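Search this book Go Advanced search

Chapter 7
Building a Gripper in the Home or Shared Workshop

7.1 Purpose of the Chapter

The preceding chapters treated the arm as a set of links and joints whose position could be calculated. This chapter turns to the end of the arm, where the machine meets the object. Readers will build a two-finger gripper with the tools found in a modest home or in a shared workshop, and will test it by hand before any motor is fitted.

The order of work is deliberate. A gripper that is held and closed by hand can be judged in a few minutes. The builder feels through the handle when a finger binds, when a pivot is loose, and when the object begins to slip. Once a motor has been added, the same faults are harder to find. Students at the Sistelport shared workshop, where this course was first taught, were required to complete the whole of the hand trial before drawing a motor from stores.

7.2 What the Reader Should Have Ready

It is assumed that the reader has completed the linkage exercise in Chapter 6 and has kept the parts. The following will also be needed:

A pair of rigid fingers, matched in length
Pivot pins, with washers to suit
Soft facing material for the inner surfaces of the fingers
A spring balance
A notebook, ruled for the trial table in Section 7.6

The drawings in this chapter follow the Milia pattern, which uses one handle and one trigger. Readers who have built the older Clornent pattern may continue with it, but should note that its fingers do not remain parallel as they close. Table 7.2 gives the corrections.

7.3 Opening Width and Grip Force

Two quantities govern the design. The first is the opening width, measured between the inner faces of the fingers when the trigger is fully released. The second is the grip force, measured at the center of the pads with the trigger fully drawn.

The opening must exceed the widest object to be lifted, with a margin on each side. A builder who allows no margin will find that the fingers push the object away before they can close on it. Too great a margin makes the linkage long and permits it to flex. For the exercises in this book, an opening of 33 millimeters beyond the width of the object is sufficient.

Grip force is limited by the object. A firm object will accept more force than is needed to lift it, and the builder has little to decide. Soft produce is a better test. The trials in Section 7.6 therefore use fruit of several sizes, which is cheap, easily replaced, and marked at once by careless handling.

7.4 Facing the Fingers

Bare plastic slides on a smooth or waxy peel. A soft facing spreads the load and raises the friction, and a smaller force will then serve. The facing should cover the full contact area and should be fixed so that no edge stands proud of the finger. Mac Carthaigh facing strip was used for the workshop builds and was renewed after every 1000 closures.

The two fingers need not be finished in the same way. A comparison of one finger faced and one left plain is set as Exercise 7.3.

7.5 Setting Out the Trial

Any flat surface may be used. Where a bench is not available, a bed or a table covered with a ribbed mat is acceptable, and the ribs help to keep round objects in place. The objects should be spread out with space between them. The largest is attempted first. The fingers are opened fully, lowered on either side of the object, and brought level before the trigger is drawn.

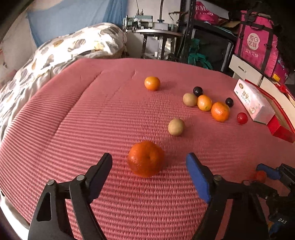
Fergal Moriarty objects to this order of trial. "I would start with the smallest piece. A big one forgives a finger that is out of line, and the student goes on to the next step believing the linkage is true. Close the tips on something small and the error shows the first time." Readers may adopt either order, provided that it is recorded in the notebook and kept the same throughout.

Contact the publisher | Copyright 2021, all rights reserved | Back to top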